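Shares 23 — Comments 6

My work table has a white top, and on a white top everything shows: grey smudges from the hands, small brown stains near where the cup stands, lines that look like marker. For a long time I washed it all with one wet sponge and only made the marks wider. Now I go in order.

First take away the dry things. Crumbs, specks and little shavings go off with a soft brush, always towards you and into the palm. If you wet them, they scratch or leave colour.

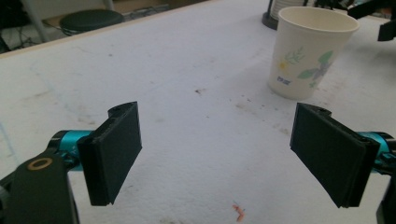
Then the brown spots. Put a little bicarbonate on a damp cloth, press it on the stain and wait six minutes. Do not rub in circles — my neighbour Usha Gowda rubbed hers so strongly that she has now a dull patch in the middle of the table.

Marker lines are the more stubborn ones. I use surgical spirit on cotton wool, and I try it first at a corner, for some coatings become sticky from it. Grey smudges need only warm water with one drop of washing-up liquid.

Dry the top with an old tea towel at the end, also the edges. A paper cup can leak slowly at the bottom seam, so I put mine on a saucer or an old tile when I work long. Tea that stays overnight is much harder to remove in the morning.

6 comments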